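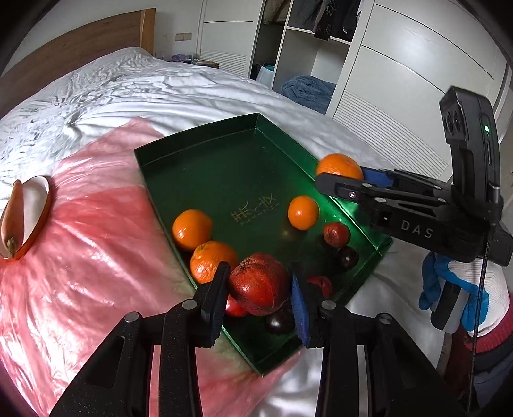
Paired hand-held grippers: care and set-up

Frequently asked questions for sites using the Rosby gripper pair, issued by Himano Equipment Support, Prulliston

How often should the finger pads be changed?
Pads are to be inspected every 200 cycles and replaced in pairs. A pad that has lifted at the tip must be changed before further use.

How are the pads cleaned?
Wipe them with a damp cloth after work with fruit or vegetables. Solvents must not be used on the rubber.

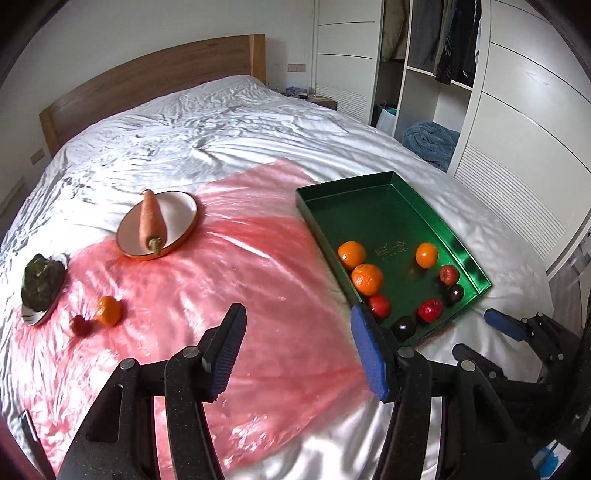

Who may adjust the pivot screws?
Adjustment is reserved for staff who have completed the Chaimongkol maintenance course. Other users should report a stiff or slack jaw to the support desk.

What should be recorded after a repair?
Enter the gripper number, the part fitted and the cycle count in the site log. The unit should then be opened and closed 8 times by hand before it is returned to service.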